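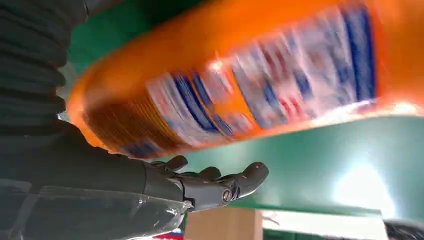
Packing & Shipping > Bench Setup and Materials
Thread: Label scuff on orange plastic bottles, single-bottle cartons

seren_gethin
Posted 4/25/26

We ship a large orange bottle, one per carton, with a wide printed label on the body. The printing is mostly white and blues, and blue shows every mark. Over the last run we sent 232 cartons and had 31 reported with scuffed labels. No leaks and no cracked caps. The complaint is always the label, and nearly always the part with the dark blue stripes.

Current method: bottle laid on its side on the bench, cap checked, one sheet of kraft around the body, bottle into the carton, top flaps folded shut, then across to the tape station. Carton is a plain brown Qin single wall. Void above the bottle gets one crumpled sheet.

I am trying to work out whether the damage happens in transit or on the bench before the carton is even closed. Suggestions on how to separate the two would be useful. I would prefer not to change the carton, as we have a lot of them.

b_lundgren
Transit. One sheet of kraft around a smooth round bottle does very little. The bottle turns inside the paper, the paper stays put against the board, and the label rubs for the whole trip. Kraft is mildly abrasive. Try tissue against the label and kraft outside it. If the rate drops, you have your answer.

Also, how tight is the fit? If you can hear the bottle move when you tip the carton, the fill is too light.

seren_gethin
I can hear it, slightly. Side clearance is small and most of the movement is end to end.

hyazzie
I would not blame transit yet. What is the bench top? We had the same problem at our Steltinmont site and it came from the work surface. Grit collects on the top, the bottle gets rolled over it to reach the cap, and the label is scratched before anyone wraps it. Transit rub leaves a dull patch. Bench scratches are fine lines, all in one direction, across the roll. Look at a returned bottle under a low lamp.

seren_gethin
I have three returned bottles. Two have fine lines and one has a dull patch. So possibly both.

The bench is white with a flat green panel on top of it, glossy finish. Bottles are handled on the green and the closed carton goes to the far side of it.

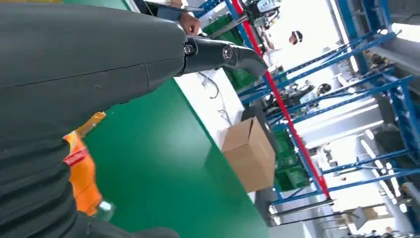

The green gets wiped at the start of each shift and not again until the end. Cartons shed a fair amount of dust when they are folded up, and folding is done on the same panel. I had not considered that before the question about grit.

hyazzie
Then fold them somewhere else. Board dust on a glossy top is bad because it does not stick, it just moves around under whatever you put down next. A matte rubber mat holds the dust better and stops the bottle rolling. We use the Momdale ribbed mat.

b_lundgren
Disagree on the mat. Ribbed rubber holds grit in the grooves and you end up dragging the label across it. A hard glossy top is the easiest surface there is to clean. Keep it and wipe it more often. A cradle would do more than a mat: two padded strips with a gap between them, so the bottle sits still and the label touches felt.

hyazzie
Felt holds grit as well.

b_lundgren
Felt gets replaced. It is a strip of felt.

delphine_m
Two practical points.

1. Anything lying loose on the bench should come off it. I see a thin black cable in loops on the white part past the green. A cable migrates, and a bottle set down on one will take a line across the label. Run it along the back edge in clips.

2. The same goes for clothing. There is something orange over on the left side of the panel, a vest perhaps? If it is one, hang it up. Zippers and hook tape both mark a printed label.

Neither of these explains 31 cartons, but both are free to fix.

seren_gethin
Agreed on both. Clips ordered.

l_ardeleanu
Run it as a test and stop guessing. Split one batch. Group A packed exactly as now. Group B same wrap, but wipe the panel before every bottle. Group C current bench routine, with tissue next to the label. Inspect each label under the lamp right before wrapping and write down what you find. If lines are present at that stage, transit is not involved and the wrap is irrelevant to them.

You need enough cartons per group. With a defect rate like yours, 20 or 30 per group will tell you very little. I would want some 200 in total at minimum, and more if you can get them.

b_lundgren
That is a lot of lamp time.

l_ardeleanu
A few seconds per bottle. Less than processing one return.

seren_gethin
I can do that on the next run. Related question: we close with 3 inch Catel paper tape, one strip on the center seam. Would taping the bottom more heavily reduce the end to end movement at all?

delphine_m
No. Tape holds the flaps closed. Movement is a fill problem. Put a folded pad at each end of the bottle and leave the tape alone.

hyazzie
Pads at both ends, yes. Check the flaps still close flat. If they bow, the tape lifts at the corners on a paper closure.

seren_gethin
Understood. Folding moves to the side table starting tomorrow, for all groups, so Group A will not strictly be the current method. I will note that in the log and post counts once the batch has been delivered.

l_ardeleanu
Leave the folding where it is until the test is finished. Otherwise you lose your baseline.

seren_gethin
Fair. Folding stays on the green until then.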